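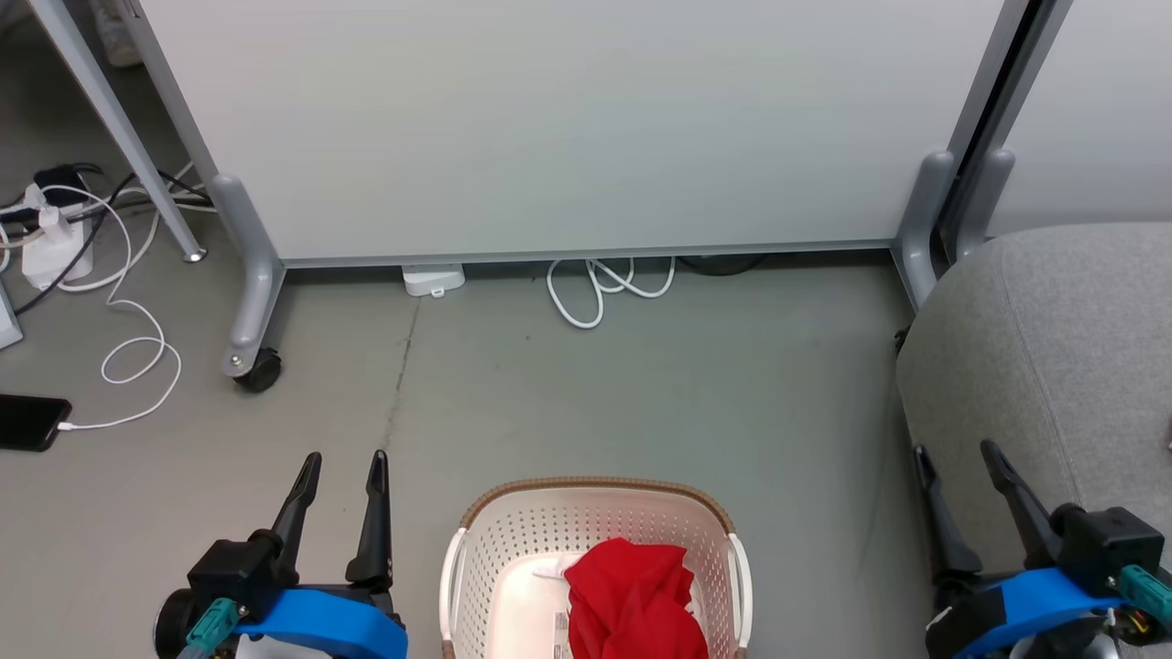
Ayman Lahlou clocked in at 22 past, late, coat still on. Gisilton hadn't even had coffee made.

"It's doing your floor," said Wundine from behind the partition. Not looking up.

"My floor."

"Your floor. Pick up, sort, drop in the basket. Since six."

He had done that floor for 18 years. Knew where people dropped things. Knew the third-floor lot kicked their shoes off by noon and lost pens, socks, once a tooth. Nobody had ever asked him to write any of it down, and then in November they did. A form. 28 boxes. He filled in nine and went home.

Now this. Arms going, little stop, arms going again. Slow! He could of done the whole row by now.

"What do I do then?"

"Watch it. Press the button if it gets stuck."

"All day?"

"It's 725 a week, Ayman. Same as before. For watching."

Same as before. He sat. Stood up. Sat. His hands didn't know where to go so he put them in his pockets and found a rag in there, yesterdays.

Đồng came by with the clipboard, the nice one from Trekudstead, young, always running. Asked was it behaving. Asked did he have any notes.

Notes. He thought about the form.

"It goes too near the cables," he said. "You want to start from the other end. Do the chairs first, then come back in."

Đồng stopped. Wrote it down. "Why the chairs?"

"They roll."

More writing. Another question, then another, and Ayman took his coat off finally and pulled a seat over, and they were still at it when Wundine yelled that the coffee was ready.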